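The flood maps nobody wants to open

Rurwood has had a new flood map since September. Six months of work, 153 pages, and you have to go to the front counter at the shire office and ask for it. It isn't online. There's a link, but it goes to the old one.

I asked for it. Took a while. The fellow at the counter had to find a key.

What it shows: 774 homes now inside the high-risk line. The old map had 153 of them, mostly down by the Ellurholm bridge where everyone already knew. The rest are up the hill side, new streets, brick places with double garages. People who bought there becuase it was dry.

So what happens next? Not much, so far. The map is "advisory". That means the planning rules don't change, the rates notice doesn't mention it, and a buyer won't hear about it unless their solicitor goes digging. Council says it wants to avoid alarm. Fair enough, but insurers have their own maps and they aren't shy. One household on the rise above the creek showed me their renewal. Up $1788 in a single year. No claim, no water, same house.

That's climate policy in the suburbs. It comes in the mail with a due date.

The state has money for this. Buybacks, house raising, bigger culverts. But the fund pays out on adopted maps, and ours is advisory, so Rurwood can't apply. Round and round. Ellurholm adopted its map straight away, took a week of angry phone calls, and has contractors on its levee now. Same river. Same rain.

There's a fair worry about house prices, and I don't want to wave it off. For plenty of families the house is the whole lot, savings and all. If the line on the map knocks the value down then somebody should help carry that, and it shouldn't just be whoever happens to be holding the title. A levy on new subdivisions upstream would be a start. Busuritz, the estate going in past the quarry, will put hard roof and road over paddock that used to soak up half a storm. It pays nothing towards drains downstream. Nothing at all.
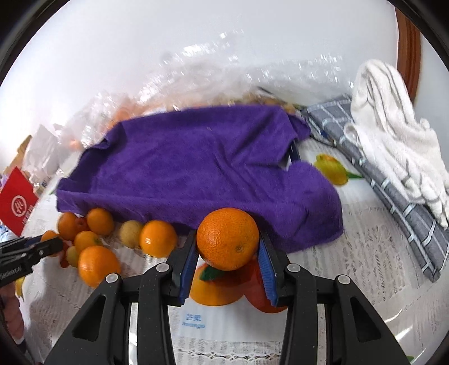

An orange held between blue grip pads, over a tablecloth printed with more of them.

The growers out on Abbasi Road have been saying this for years. Their bottom rows go under first, and the runoff gets their quicker every season. They keep their own rain records, in school exercise books mostly, and offered them to the mapping consultants. They never heard back.

Council votes again next month on whether to adopt. Go along if you can. Ask for the map first, and ask which line your street is on. Bring a pen, they won't let you photocopy it.

Contact the magazine | Advertise | Privacy | © 2023 All rights reserved | Back to top

Related stories
Who pays when the levee is full?
Busuritz estate: stage two gets the nod
Your insurance renewal, line by line
Hot classrooms and the case for shade
Ellurholm after the water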